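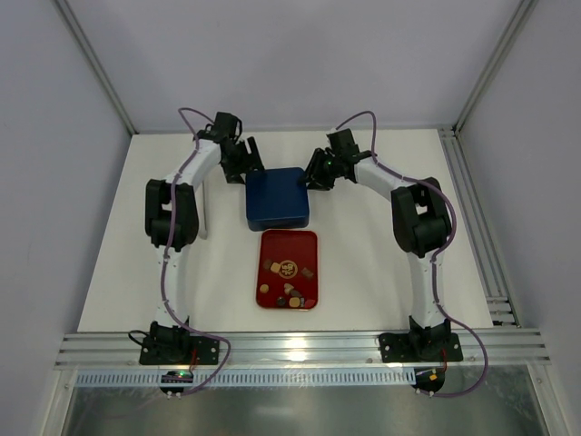
Sunby Community Help
Motion and Control > Bimanual setups
Status: Answered
Tags: planning, grasp synchronisation, dual arm, closed chain

Two-arm grasp on a rigid box: planner succeeds, controller aborts once both grippers are on the object

Asked by calvarado_lab, 9 Apr 2021

Our teaching laboratory operates a two-arm cell in which both arms are mounted on a common front beam and work over a white tabletop. The present exercise concerns a blue container behind a red tray of small items. One gripper approaches the container from each side, and the two arms are then required to lift it together and set it down elsewhere on the table.

Planning is carried out in Alar, with each arm defined as a separate planning group. Each approach plans and executes without difficulty. The fault arises at the lift. The planner returns a valid trajectory for both groups, execution begins, and the controller stops with the following message:

ERR 2463: tracking deviation exceeds limit (group: right_arm)

On some attempts the left arm is named instead. I have tried the following:

Reducing the velocity scaling to one quarter. The abort occurs later but still occurs.
Raising the deviation limit. The lift then proceeds, but the container twists visibly and I do not consider this acceptable for student use.
Running the same trajectories with the container removed. Both arms complete the motion and no error is reported.

I would be grateful for advice on whether this is a calibration matter or a fault in the way the groups have been configured.

Consuelo Alvarado

Answer 1
Posted by hevau_support_desk
Marked as accepted

The behaviour described is consistent with two independent trajectories being applied to a closed chain. Once both grippers hold a rigid object, the distance between them is fixed. Two separately timed trajectories will not respect that distance at every step, and each position controller will push against the other until one exceeds its limit. The successful run without the container supports this reading.

The following procedure is recommended.

1. Define a third group, both_arms, which contains the joints of the left and right groups. Retain the single-arm groups for the approach.

2. At the moment of grasp, record the transform from the left gripper to the right gripper. Plan the path of the container itself, and derive both gripper poses from that path at every waypoint. Interpolating in joint space between start and goal will not preserve the transform.

3. Apply time parameterisation once, to the combined trajectory. Both arms must share the same time stamps.

4. Send the result as one goal to one controller. Two goals sent in succession from a script will start at different times.

5. Restore the deviation limit to its original value before testing. A raised limit conceals the fault and allows the internal force to grow.

Please also confirm that the container has been attached to the planning scene after the grasp, with both sets of fingers listed as permitted contacts. The tray should remain in the scene as a separate obstacle, as it lies directly in front of the container.

If a small residual error remains after these changes, the transform between the two arm bases should be recalibrated. Some compliance on one arm is also advisable, with the other left in position control.

Answer 2
Posted by cuevas_r

We had the same number, 2463, on a different cell and it was the cable pulling on the wrist. I would check the cables first. Rebooting the controller also helped.

Comment on Answer 2, by hevau_support_desk

Cable drag should certainly be examined, but it would be expected to produce the error with the container removed as well. The original poster reports that it does not.

Answer 3
Posted by calvarado_lab

I am adding the outcome for the benefit of later readers. The combined group and the single goal removed the abort. A slight twist was still present at the top of the lift, and this was traced to the base transform, which had been entered from the drawing and never measured. It has since been calibrated. I have not yet tried compliance on either arm.

One point on step 2: the transform must be read after the fingers have finished closing. Our script read it beforehand.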